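I've been trying to drink more water since January, and I'm sorry to say it has taken me until September 2024 to get anywhere near it. My mum's generation never seemed to bother (a cup of tea at eleven, another at four, and that was your lot), but I'd been getting headaches every afternoon and was tired of blaming the weather.

The first plan was a big jug on the kitchen table in the morning, to be empty by bedtime. It lasted a fortnight. I'd forget it until supper, drink about 600 ml in one go and then be up and down the stairs all night — not a plan I'd recommend to anyone with creaky floorboards!
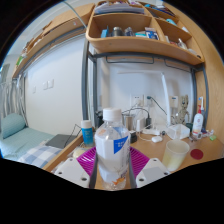
Habits stick for me when they're tied to something I already do, and I wish I'd worked that out years ago. So now I have a glass while the kettle boils, and another when I get in from walking over to Campbell Road and back. The rest of the time I keep a clear bottle with a white screw cap within reach, the sort with a little orange goldfish near the bottom, and I sip as I go along. I'm far more likely to drink what I can see, daft as that sounds.

The headaches are better, though I've also been going to bed earlier, so who knows which did it. Next I want to tackle breakfast, as toast eaten standing up at the sink is no way to carry on, and my sister keeps sending me porridge recipes.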